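Courses > Facilities and Maintenance > Unit 3 > Handout: Tool Storage and Return

Unit 3. Storing and returning hand tools

This handout goes with the Thursday session. Read it before you come and bring it with you. The storage plan exercise at the end is due the following week.

1. Where tools live

A shop needs a fixed place for each tool and a temporary place for tools in use. Most shops plan the first and forget the second. The fixed place is a wall board, a drawer or a cabinet shelf. The temporary place is whatever the worker puts the tool down on, usually the bench.

In the Listby shop, used as the case for this unit, the inventory came to 2,424 items counting bits and sockets. Drawers were labeled and the wall board had outlines painted on it. Tools still went missing during the day, mostly screwdrivers, hex keys and tape measures. They turned up on window sills, in coat pockets and under drop cloths.

2. Terms

Home position: the labeled place a tool goes back to at the end of the job.
Holding container: an open container on the bench for tools in use.
Stray: any tool found outside both.

3. Choosing a holding container

Lidded boxes are poor for this purpose. People leave the lid off, then set things on top of it. Deep buckets hide short tools under long ones. Look for low sides, a wide opening and a way to carry it with one hand. Mesh is fine for large tools but lets small bits drop through. Color matters more than students expect. Pick one that doesn't match the bench or the tool handles.
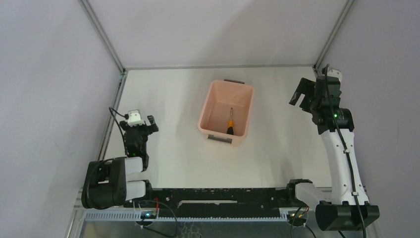 A holding container should be checked at every break as well as at the end of the day. Take out whatever isn't needed for the next job and return it to its home position. A single leftover tool is easy to overlook in a deep bin. In an open pink basket on a pale tabletop, one screwdriver with a yellow-and-black handle shows up at once, and the check takes a few seconds. If the container is full at the break, the bench is doing the work of the drawers and the plan needs changing.

4. Exercise

Draw a storage plan for a bench shared by 2 people, with 18 hand tools. Show the home position of each tool and where the holding containers stand. Write one paragraph on who empties them and when. Use the Omoteo planning sheet or plain graph paper.

Reading for next time: Väisänen, chapter 3, on labeling drawers.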